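From: Rania Abu Hammour
To: bag-weavers list
Subject: Re: straps for the summer totes

Gareth, yes to all of it! I spent Sunday going through handles and I'm so taken with the braided ones that I've stopped looking at anything else. The gray veining on the marble makes every bit of weave pop, so I'll be doing all my sorting there from now on.

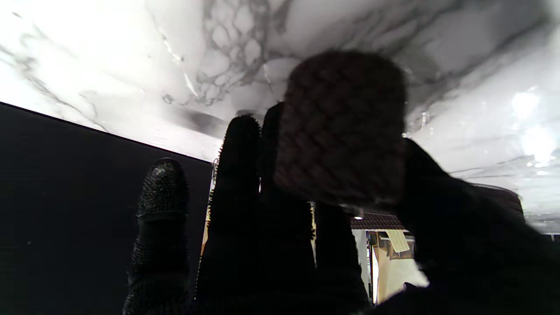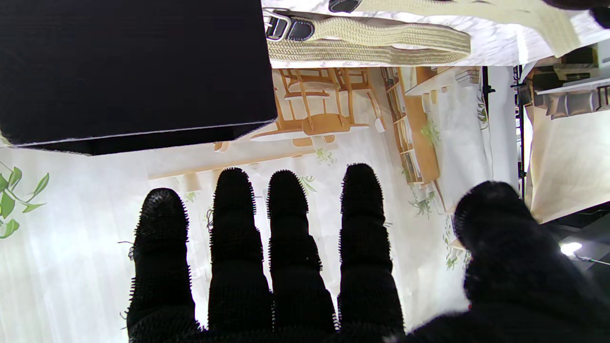

Dark brown weave in the first; cream braid with the buckle in the second.

I love the black leather tabs against the cream. It's a small thing, but the silver buckle makes the whole strap look dressed up (and you can shorten it, hooray). I'd happily put that pairing on every tote in the Fornton batch.

Gareth Furnival wrote:
> Has anybody settled on handles for July? Flureck
> can do braid in cream or brown, minimum order 200.
> I'd rather we picked one look and stuck with it.
> Also, do we want buckles or plain stitched ends?

Buckles, please! And could we go to 215, so there are spares for repairs? If anyone on the list has used a cream braid through a whole summer, tell me how you clean it. I've been using a soft dry brush and would love a better idea.

Rania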